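Dish rack

A dish rack (also dish drainer, drying rack, or in my grandmother's house just "the drainer") is an open frame that holds washed dishes while the water runs off them. I've been writing up kitchen things for this site for a while now, and this is the entry I get the most mail about, so I've gone back and filled it out a bit. Last changed 8/1/19.

Names

Most people I know say dish rack. "Drainer" is common too, and some folks use that word only for the tray underneath, which makes shopping confusing. In Patcombe, where I grew up, the older hardware store had a shelf label reading "plate fence," and I have never run into that one anywhere else. If you have, please write!

Types

The plain countertop rack is the one everybody pictures: a wire basket with slots for plates, a cup for forks and spoons, and a mat or tray below. Coated wire is cheap and kind to glasses, but once the coating cracks, rust gets in and you'll find little orange dots on your plates. Stainless steel costs more and lasts longer. Wood looks lovely and needs to dry out between uses, or it goes black at the joints (mine did, in one damp November).

Then there's the over-the-sink rack, which rests on both rims and drips straight into the basin. I love these in a small kitchen. Roll-up ones are the same idea, just metal bars joined with soft ends, and you can stuff them in a drawer when company comes.

The cabinet rack is built in above the sink with an open bottom, so the plates dry right where they live. My rental in Rundinico had one and I still miss it. You wash, you reach up, you're done.
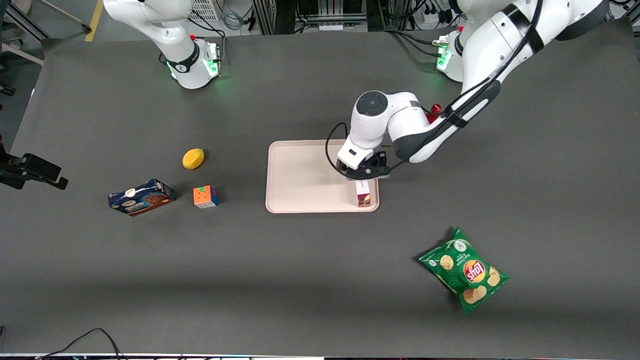 Household objects on a dark gray work surface, with two white robot arms.

Sizes

Makers measure racks in all sorts of ways, so take the plate count on the box with a grain of salt. A rack sold for 12 plates will hold 12 thin, flat ones. Deep pasta bowls take up 2 slots each, sometimes more, and thick stoneware may not fit the slots at all. Bring a plate to the store if you can stand the looks you get.

Two brands readers ask me about are Clero and Partanen. The Clero racks have wide slots and a tray that tips toward the sink, and the Partanen ones fold flat. I own the folding kind, and the hinge is stiff but it has held up fine.

Care

Trays get slimy. Tip the water out daily and scrub the corners with an old toothbrush and dish soap. For the white crust that hard water leaves, I soak the whole tray in warm water with a good splash of vinegar, then rinse well — keep this away from bleach, please.

See also: dish towel, draining board, sink mat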